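A Morning at the Bunting Open House

I had been promising Marjorie Furnival for ages that I would come along to the open house at Bunting, and in July 2021 I finally ran out of excuses and went. It was a good long drive from Sesholm (I took a wrong turn at the feed store, as I always do), and by the time I found the parking lot the coffee was already out and the first group had gone in.

Bunting, if you haven't been, teaches kitchen and counter work to people who are starting out or starting over. The building used to be a shoe warehouse, and it still has the wide freight doors and the kind of floor that makes your feet ache by lunchtime. Dorothy Cropper gave our tour, and she gave it at a lovely slow pace, stopping whenever anyone had a question, and I'm afraid a lot of them were mine. She told us that 42 people finished the course last year and that she still gets cards from a good many of them!

We saw the bakery room first, then the dish room, and then the cold store, where we were allowed to stand just long enough to be glad of getting out again. After that came the part I liked best, the practice room, where the whole business of putting a burger together is taught with pretend food before any real food comes into it.
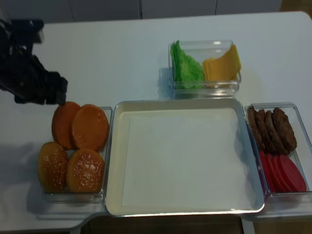 The burger table in the practice room, with sesame buns on the left and lettuce and cheese at the back.

I could have stayed at that table all morning. The lettuce has proper ruffled edges, and the tops of the buns are speckled with little sesame seeds, and everything sits in clear containers around the big tray so you can find what you need at a glance. Dorothy says beginners spend 3 full sessions on it, learning the order of things and keeping one ingredient from wandering in with another. Tullio Greco, who was in our group and ran a diner for years, got into a friendly argument with her over whether the cheese goes on before the tomato or after. He says before. I am with Tullio, for what it's worth, but my late husband would have sided with Dorothy.

Lunch was the real thing, cooked by the current class and carried out to long tables under the trees. I had a burger (naturally) and a square of peach cobbler, and then, because Kirsty Dobson didn't want hers, a second square of cobbler. We talked about the new ovens, for which they still need to raise $3000, and I put a little something in the jar on my way out.

The next open house is in October. Marjorie tells me the parking will be around the back by then, and I've already asked her to save me a seat in the shade.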